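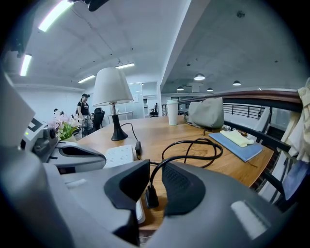
Keeping a Shared Desk Clear of Cords

A desk that several people use fills up faster than one that belongs to a single person. The cords are usually the worst of it. A lamp, a power strip and one or two chargers will take over the middle of the surface, and then the cups and notebooks get pushed out to the sides. The steps below take less than an hour the first time and a few minutes a week after that.

Start with the power strip

Unplug everything and take the strip off the desk. Wipe it with a dry cloth, never a damp one, and check the outlets for dust. Look for brown marks or any outlet where a plug sits loose. If you find either, throw the strip out and buy a new one.

Decide where the strip is going to live before you plug anything back in. Under the desktop is best if there is a solid panel to screw into. The back edge is fine too. The middle of the desk is the worst place, though it is where most strips end up, because that is where people can reach it. If you have to leave it on top, turn it so the plugs point away from where you write.

At the Kirkach office we mounted ours under the back edge with a Jinell tray, which takes two screws and holds a strip with 6 outlets. A pair of hook-and-loop straps does the same job for less money.

The lamp cord

Stand the lamp at the back corner, on the side opposite your writing hand. Run its cord straight back to the strip. If there is a switch on the cord, leave that part where you can get to it without moving the lamp. Take up the extra length in flat loops as wide as your hand and hold them with one strap. Don't wind the cord tightly around the lamp base. It strains the wire where it comes out, and the lamp will tip if someone catches the loop.

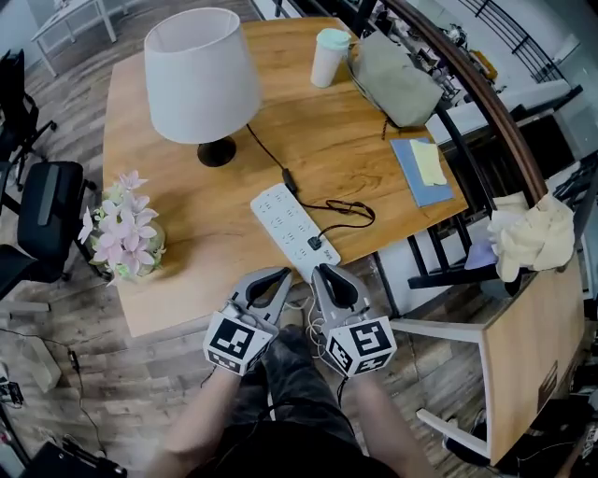
Any cord that isn't plugged in at both ends should come off the desk. Coil it, strap it and put it in a drawer. We use a Kombo box with a label on the front for each type.

Cups

Use cups with lids near outlets. Keep them at the far side of the desk, away from the strip, and on a coaster if the top is wood. Rinse them at the end of the day, lids included.

Bags, notebooks and cloths

Bags go on a hook or the back of a chair. A soft bag left on a desk slumps over and takes up twice the room it needs, and the strap catches on things. If the desk is next to a railing, don't hang anything on the outside of it.

Stack notebooks flat with the largest at the bottom. Small pads can sit on top. Keep one cleaning cloth per desk, fold it when it is dry, and wash it every Thursday with the kitchen towels. The yellow Velley cloths hold up well but shed lint the first time through, so wash them alone once.

Flowers

One small arrangement is enough. Put it at the end of the desk, as far from the strip as it will go. Real flowers need a heavy container that won't tip. Artificial ones only need dusting, and a hair dryer on the cool setting gets between the petals.

Wipe the desktop last, working from the back edge toward you.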